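Giltska opens home textile store in Godetville where online and in-store shopping share one basket

GODETVILLE, Sep 8, 2018 – Giltska, the bedding and home textile retailer, today opened a new store in Godetville in which customers can begin a purchase on their phone and finish it at the shelf, or the other way around. It is the first store of the company to use the shared basket system developed together with the software firm Brostia.

With the new system, every customer has one basket. A pillowcase that was saved at home in the evening is still in the basket when the customer enters the store the next morning. A blanket scanned in the store can be paid for later from the sofa, and the price stays the same in both places.

"Our customers told us many times that they felt like two different people for us," said Letay Asfaw, managing director of Giltska. "Online we knew what they liked. In the store we knew nothing, and they had to start again from zero. We wanted to correct this, and we wanted to do it without asking anybody to learn something complicated."

The Godetville store has 260 square meters of floor space and carries the full range of sheets, duvet covers, towels and sleepwear. Each product has a small shelf tag with a code. When the code is read with the Giltska app, the customer sees the available sizes and colors, the washing instructions, the reviews of other buyers and the current stock in the store and in the warehouse. Customers who do not use a smartphone can borrow a reader at the entrance or ask the staff, who carry tablets with the same information.

Orders placed online before noon can be collected in Godetville from 4 p.m. on the same day. Home delivery is offered in the whole town and in the neighboring districts. Returns are accepted in the store for 30 days, also for goods which were bought online and delivered by post.

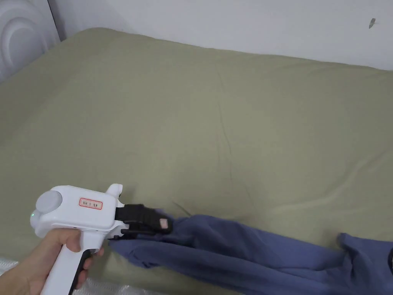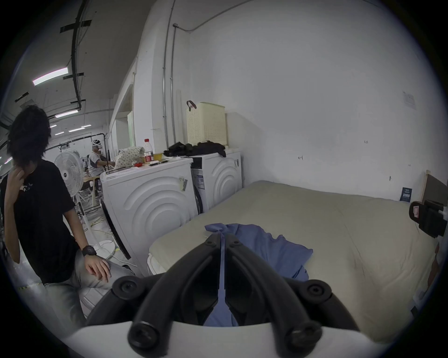
Sage-green fitted sheet (first picture) and blue cloth on a light beige mattress (second picture).

Bedding is a category in which many people still prefer to touch the product before they buy. According to Giltska, this is the reason why the company decided to invest in physical space at a time when other retailers are reducing it. The store has a fabric wall where samples from all collections can be felt and compared, and customers can order up to five samples to their home free of charge.

"A photo can show the color quite well, but it says little about the weight of a fabric," said Tiruwork Nigatu, head of product range. "At the fabric wall we see that people change their mind very often. They come for one quality and leave with another, and afterwards they send back less."

Brostia began the work on the shared basket in March. The system connects the cash desks, the online shop and the warehouse, so that stock figures are updated after every sale. During a test period with regular customers, the team of Brostia made several changes to the app – among others, the search by mattress size was moved to the first screen, and the text was made larger.

"The difficult part was the stock," said Amanuel Kassa, project lead at Brostia. "If the app says there are two duvet covers on the shelf, there must be two duvet covers on the shelf. We have spent most of our time on this question."

Personal data is used only for the basket and the order history. Customers can also shop in the store as guests and pay in cash or by card, and no account is needed for this.

The store is managed by Mahlet Gebru, who worked before in the company's customer service department. Her team received training in both store sales and online orders, and every employee can answer questions about a delivery.

The delivery service Granström is responsible for transport from the warehouse to the store and to private addresses. A second store with the same system is planned, and Giltska will announce the location when the lease is signed.

About Giltska
Giltska sells bedding, towels and sleepwear online and in its own stores. The company works with independent weaving mills and designs its collections in-house.

Press contact
Etenesh Beyene, Communications, Giltska
Product samples and interviews are available to journalists on request.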